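Lulo Opens Its Equipment Budget Worksheet to Other Small Shops

DRURNHOLM, December 29, 2018 - Hi, I'm Terence Fothergill, and I run operations at Lulo. Our usual press releases get written by somebody with better grammar than me, but this one is about spending money on robots, and I've been the one signing for it, so you get me this time!

The news first. Starting today, Lulo is giving away the planning worksheet we used to budget our own robot cell here in Drurnholm. It's free to any shop with 100 employees or fewer. You don't have to buy anything from us, and you don't have to sit through a phone call (unless you want to, in which case I talk a lot, so bring coffee).

We started the worksheet in August, when Masanobu Sakai and I sat down to work out what a second arm would cost us. Masanobu is our lead technician. I had a quote in my hand and I thought the quote was the budget. He read it, turned it over to see if there was anything on the back, and asked me where the cables were.

So we made a list. We went out on the floor with a clipboard and wrote down every single thing that touches the arm or holds it up or keeps it fed, right down to the clips and brackets. By the time we got back to the office we had 231 lines. The quote had covered 80 of them.

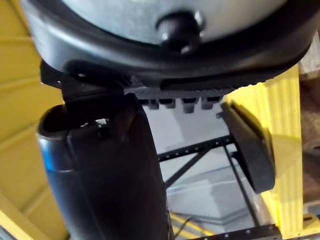 Most of the other lines were small stuff, and I'll admit I would have skipped nearly all of it. Slotted rail. Fasteners. Spare gripper fingers, which wear, and which you want on a shelf before you need them. Hours for somebody to mount things, and then hours for the same somebody to take them down and mount them two inches to the left. Masanobu insisted on a separate line for that last one and called it "second try." It's still called that in the version you'll download.

The worksheet is laid out in the order we wish we'd bought things. It opens with the space: floor, power, where the operator stands, where the deliveries pile up. Then comes the arm, then the tooling that goes on the end of it, then mounting and cabling, then training. After that there's a page for year two, with service visits and replacement parts and the time you lose when you're waiting on either. I'd never budgeted for year two of anything before this, and I've been doing this job a long while.

There's also a page for comparing suppliers. We filled ours in with bids from Holroyd and Wekunard, and I was pretty sure going in that the lower bid would win. Once we had both of them on the same lines, with the same things included, the gap came down to $2,144. That's real money to us, but it was a lot less than the front pages of those two quotes made it look. We went with Wekunard in the end, mostly on delivery dates and on how quickly they answered Masanobu's questions (he had plenty). Holroyd gave us a fair bid too and I'd ask them again.

"I like a list where the boring parts have a number next to them," said Masanobu Sakai. "If a bracket has no number, somebody will be driving to the hardware store with his own credit card. Usually me."

He's right about that, and I've reimbursed him enough times to know. 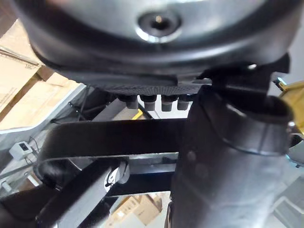 One more thing we added late, and I'm glad we did, is a column called "already on hand." Before you order rail or switches or cable, go look. We went through our own shelves with the finished list and crossed off a decent chunk of the mounting hardware before a single order went out. My favorite find was a whole bin of fasteners I'd bought for a conveyor job years ago and forgotten all about. They fit, too!

A few practical notes for anybody planning to use this. The worksheet comes as a spreadsheet and as a version you can print, and I'd print it, at least for the first walk around the floor. It doesn't have prices in it. Yours will be different from ours and they'll change by the time you read them anyway. It also doesn't replace a safety review, so please put that on its own line and get a qualified person to do it. And fill it in with whoever's going to be running the machine. Give them the pen if you can stand it.

We'll update the worksheet as we hear from people. If your shop has a line we missed, send it in and we'll add it to the next version with your name on it if you'd like that.

To get a copy, write to the Lulo front desk in Drurnholm and ask for the equipment worksheet, or stop in and pick up a printed one.

About Lulo

Lulo is a small assembly and packing shop in Drurnholm. We build and pack short-run orders for other companies, and we've been adding automation one cell at a time.

Press contact: Terence Fothergill, Operations, Lulo, Drurnholm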